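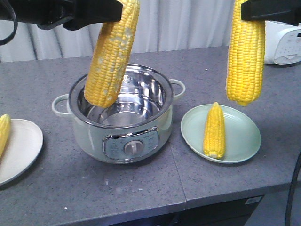 The Brarkberg drill is a basketball passing drill for pairs, and I've been running it with my middle school kids in Wuscombe long enough to have opinions. It's named for the town where Mavis Montoya first taught it at a May clinic.

Two players start at the baseline and trade chest passes up the floor, with no dribbling and no traveling, then finish with a layup. You come back down the other side using bounce passes (this is where it gets ugly!). A full set is 40 passes, and a dropped ball costs the pair 2.

There's also a version called the Matos, where a defender waits at half court and the pair has to fake before every pass. I love it, but I wouldn't try it with anybody under 11. Little kids just throw the ball at the defender. Start them on the plain one and let them walk it first.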